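4. Covering and marking out the sorting table

The Fimberg table kit comes with a roll of brown paper, a roll of dark blue tape and a bag of foam cubes. The leaflet in the box says the table can be ready in "moments". Allow a good half hour the first time, and longer if the paper has been stored on a tight roll.

You don't need the branded paper. Any smooth brown wrapping paper wide enough for your tabletop will do, and we could not tell the two apart once they were down. The tape is a different matter. Cheap tape in the wrong colour is hard to see against brown, and some of it tears the paper when you lift it.

Before you start

Wipe the table and let it dry. Clear off crumbs and old bits of tape, which will show through as bumps. Unroll the paper the night before if you can and weigh down the corners with books.

Laying the paper

1. Put the paper on the table with the curl facing down. Leave a little overhang on each side.

2. Fix the edge farthest from you first. Smooth toward yourself with the flat of your forearm, then fix the near edge.

3. Check for ripples. A gentle one along an edge is not worth starting over for, whatever the leaflet says about a "perfectly flat finish". A ripple in the middle of a cell should be worked out, as a cube may rock on it.

Note: Spray adhesive is sometimes suggested for this step. We don't recommend it. It makes the paper very hard to replace and does little for the ripples.

Marking the grid

4. Run two strips of tape across the full width, one a bit past the middle of the table and the other close to the near edge. Press the tape down as you go and don't stretch it. Stretched tape creeps back and puckers the paper.

5. Run the centre strip from the far side to the near side, crossing both of the first strips. If there is a bracket or other fitting at the far edge, start the tape just short of it.

6. Add a long strip on either side of the centre. These can slant outward toward the near edge. The kit's card template is meant to keep them parallel, but ours was bent on arrival and we stopped using it. Large cells matter more than square ones.

7. Add a short strip at each far corner, ending at or near the first cross strip. Leave these out on a narrow table.

8. Set out a trial column of cubes in one of the side cells, a different colour for each, with a clear gap between them. The column doesn't have to be straight.
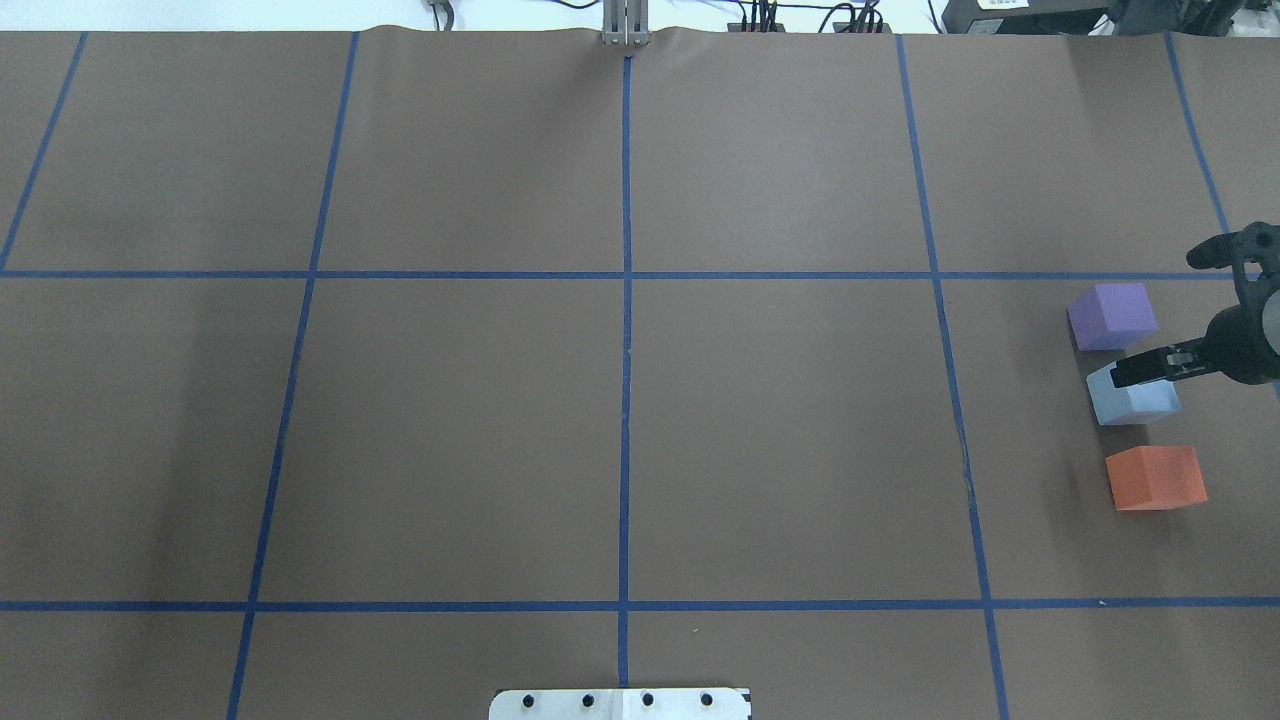 Checking the layout

9. Sit where the person sorting will sit. Every cube should be within easy reach and plainly inside its cell. If one looks as though it could belong to either side of a line, move the cube before you think about moving the tape.

Caution: Foam cubes can be bitten through. Keep them away from toddlers and dogs.

Replacing the paper

The leaflet promises 1,000 uses from one sheet. We have our doubts. Change it when the surface goes fuzzy under the tape or a crease won't press flat. Peel the tape back slowly at a low angle, and throw it out. Used tape won't hold a straight edge a second time.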